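# Plonar Hot Water Urn, the big one

Makes hot water. Has a tap. We have sold kitchen gear long enough to know you'd like a bit more than that, so read on.

The Plonar is the urn for halls, clubrooms, polling days and funerals. It fills 98 cups from one load if everyone takes a normal serve, and rather fewer if your lot bring their own mugs from home. It comes in brushed stainless steel, the one colour it comes in.

We've stocked it at Benemby since the old Vovow model was discontinued. People still ring up asking for the Vovow. It had a nicer handle, we agree, and it also had a tap that dripped on your shoes.

## What you're making with it

Tea, mostly. Instant coffee if the crowd is under control. Soup from a packet is fine as long as the soup goes in the cup and never in the urn. We get one of these back every winter smelling of chicken noodle and the warranty does not cover it.

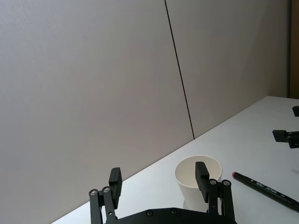 *Paper cup on a white tabletop. Cups sold separately.*

## What's in the carton

- Urn with lid
- Drip tray
- 2 spare tap washers, in a bag so small you will throw it out with the cardboard
- Power cord, fixed, a touch shorter than you'd hope
- Instruction booklet in 4 languages, one of which is English in places

Galang paper cups can be added to your order in the box below. They're plain single-wall cups and they get hot, because you've put boiling water in them. Double-wall cups cost more and your guests will peel them apart while they talk. Your call.

## Setting it up

Put the urn somewhere level, near a power point and away from the door. Fill it from the top, to the line inside and no further. The line is faint. Run your thumb around the inside and you'll find it pressed into the metal.

Turn the dial to 3 and leave it alone. The dial does go to 4, which keeps the water at a furious rolling boil, steams up the windows and makes every conversation in the room slightly louder. Rosemarie Hamann in our service department would like it known that nearly every urn she sees for a cooked thermostat has been left on 4 over lunch.

From cold, allow the better part of an hour. Standing over it with a teabag has been tried.

When the light goes from red to green, draw off the first cup and tip it down the sink. After that you're open for business. Keep the cups a good arm's length from the tap so the queue has somewhere to be, with the milk further along again. If the milk sits beside the urn, everybody stops dead in the one spot and you've built a traffic jam with biscuits.
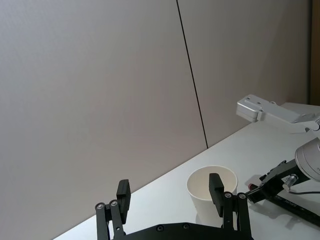
Empty it the same day. Switch off at the wall, let it cool with the lid on, then drain it through the tap and wipe out what's left with a clean cloth. Water left in over the holidays grows a personality. Descale with citric acid when you see white crust on the element; vinegar does the job too, at a price, and the price is that the next three morning teas taste like fish and chips.

## Questions we get at the counter

**Can two people carry it full?**
Please don't.

**Is the tap left-handed?**
The tap faces forward and pulls down. Wing-sze Peng on our counter is left-handed and has never mentioned it.

**Will it trip our switchboard?**
It might if the pie warmer is on the same circuit. Most old halls have one circuit that does everything and another that runs a single light in the cloakroom. Find out which is which before the guests arrive.

**Can we paint it?**
We've been asked this more than once. No.

**Do you have parts for the Vovow?**
Lids, yes. Taps, no, and see our remarks above about shoes.

## From customers

"Replaced an urn older than me. Does the same thing with less groaning. The lid knob came loose in November, and they posted a new one without making me fill in a form." *Henrike D.*

"Good urn. Heavy. Booklet is a disgrace." *Annelore D.*

(Yes, they're related. They bought one each, for reasons we stayed out of.)

## Delivery and hire

Urns ordered now leave the warehouse from Mon 8 January, once our driver is back from the coast. Delivery is to the kerb. If you need it brought up a flight of stairs, say so when you order and be nice about it.

You can also hire one for a weekend. The hire urns have dents and the dents are all accounted for, so don't worry about those. Bring it back dry, with its lid and its drip tray. Roswitha Görtz looks after hire bookings and answers the phone mornings only. In the afternoon you'll get the machine, and she does listen to it.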